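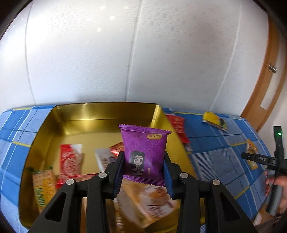 October, evening

Did 190 today on the hand grippers, which is the most I've managed. Pendo Rugemalira did 200 before the afternoon break and then stopped for a cup of tea, so I won't be boasting.

It was snack packets again. Pick one up, hold it clear, put it down where the sheet says, press the button, start over. My thumb is sore at the joint. I have put the blue gel on it and I'm writing this with the pen held between the wrong fingers.

For years at Trimesthorpe I packed mixed bags by hand without thinking about how I did it. Now I get paid the same rate to do it slowly with a tool, so that the Plusel arms can learn from the recordings. The small pillow packets are the worst. If you squeeze in the middle the air goes to one end and the thing slides up out of the jaws. By hand I'd pinch the corner and flick it. With the gripper you have to come down on both sides low and wait a second before lifting. Pendo told me that in the first week and I didn't listen.

Meeting at two in the canteen. The first arm goes on line 4 after the new year, nights only to begin with. Nights has always been short of people so there wasn't much shouting. Somebody asked what happens to days and the manager said there were no plans for days. Then she said there were no plans "at this stage", and a few people looked at each other. Those of us on the recordings have been told we can apply for what they are calling line minder, which means watching the arms, clearing jams and changing the pads. It pays a bit more. There is a course, with a test at the end on a screen.

I asked how many minders to a line. She said she would come back to me on that.

I don't know what I think. The bending and twisting on line 4 did my back in, and I wouldn't wish it on anyone coming in at eighteen. But there were always six or seven of us there, talking all shift, and that was most of what got you through it. I can't see a minder having anyone to talk to. Pendo says she'll put in for it and so should I, and that if we're both on days we can at least have our break together. She has already filled in her form. Mine is in my coat pocket.

They want 1000 recordings from each of us by the end of the month. I'm behind because of the two days I had off with my chest. Swai in the office said not to worry, they would even it out, but I'd like to get there on my own. After this it's pouches, then the boxes with the loose lids, which everyone is dreading.

Odd thing on the way home. I went into the shop for milk and picked up a bag of crisps with one hand on each side, low down, and waited before I lifted it. The lad on the till was watching me.

Need to ask about gloves tomorrow. Ring the course people before ten. Bins out.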